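브루트게이트 도자기 공장 견학 후기

홈 > 다녀온 곳 > 공장·공방

1월에 드론스테드에 머무는 동안 브루트게이트 도자기 공장의 공개 견학에 참가했다. 역에서 8번 버스를 타면 공장 정문 앞에 내린다. 견학은 오전 10시에 시작하고 한국어 안내는 없다. 영어 안내는 히바 마하스네 씨가 맡았다.

원료 창고

첫 순서는 흙을 쌓아 두는 창고였다. 백토와 고령토를 칸마다 나누어 보관하고, 배합표는 벽에 붙어 있다. 흙은 오드비라는 마을에서 온다고 한다. 예전에는 공장 뒤편 언덕에서 직접 팠는데 철분이 많아 구우면 누런 점이 생겼고, 그래서 산지를 바꾸었다는 설명을 들었다. 창고 안은 꽤 춥다. 겉옷을 맡기지 말고 입고 들어가는 편이 낫다.

성형실

접시는 석고 틀에 눌러 만들고, 주전자는 묽은 흙물을 틀에 부어 만든다. 손잡이는 따로 떠서 사람이 붙인다. 직원 한 분이 손잡이 붙이는 과정을 천천히 보여 주었다. 이음매를 젖은 스펀지로 닦는 손이 무척 빨랐다. 현재 생산하는 품목은 223가지이고, 그중 가장 오래된 것은 뚜껑 달린 수프 그릇이다.

가마와 유약

초벌은 1,000도에서 굽는다. 가마 옆에는 유리창이 있어서 대차가 들어가는 모습을 밖에서 볼 수 있다. 유약실은 통로에서만 보게 되어 있다. 대표 색은 '띠에우'라는 회녹색인데, 후추를 뜻하는 베트남어에서 이름을 따왔다고 한다. 가까이서 보면 검은 점이 잘게 박혀 있다. 사진으로는 그 색이 잘 안 나온다. 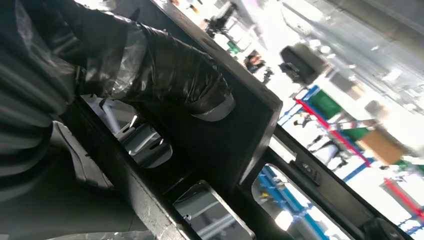 매장과 식당

견학이 끝나면 매장으로 나온다. 2등품은 선반 아래쪽에 있고 정가의 절반 정도다. 나는 띠에우 색 종지 두 개를 샀다. 포장은 신문지로 해 주며 해외 배송은 하지 않는다. 식당은 오후 3시에 닫고, 감자 수프가 괜찮았다.

참고 사항

견학 정원은 하루 100명이다. 예약은 전화로만 받는다. 계단이 많고 승강기는 매장 쪽에만 있다. 주차장은 정문 왼쪽이며 무료다.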